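Print | E-mail
Reading time: 1 min

Ticket 194: knob step times out on stirrer task
Project: Porkard (student lab automation, Saltside section)
Status: open

Symptom: arm reaches the stirrer panel, closes on the right-hand side near a round knob, then the task script reports "no rotation" and stops. Seen on 3 of 25 runs in November.

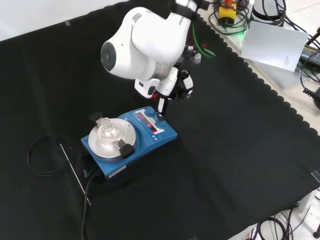

Logged by Vendula Krajčí, Porkard team

Checked so far:
- Taught point for the knob re-recorded. Error still occurs.
- Gripper force raised one step in the Veres config. No change.
- Cloth re-taped at the upper left. The stirrer had crept about 3 mm between runs, which may be enough to miss the knob center.
- Temperature probe left off to the side on the cloth, clear of the approach path.

The cup step uses the same base frame and has not failed. It picks the red ribbed silicone cup by the rim, and the rim tolerates a much larger offset than the knob does.
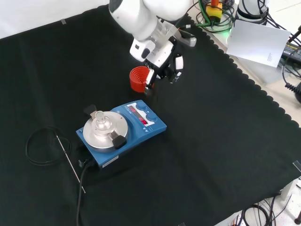

Photo: Clilolia student lab

Next: mark the stirrer's footprint on the cloth, rerun the knob step alone, and log wrist torque at contact. If the offset stays under 1 mm and the timeout persists, raise the rotation timeout in the script and retest. Do not edit the cup waypoints until this ticket is closed.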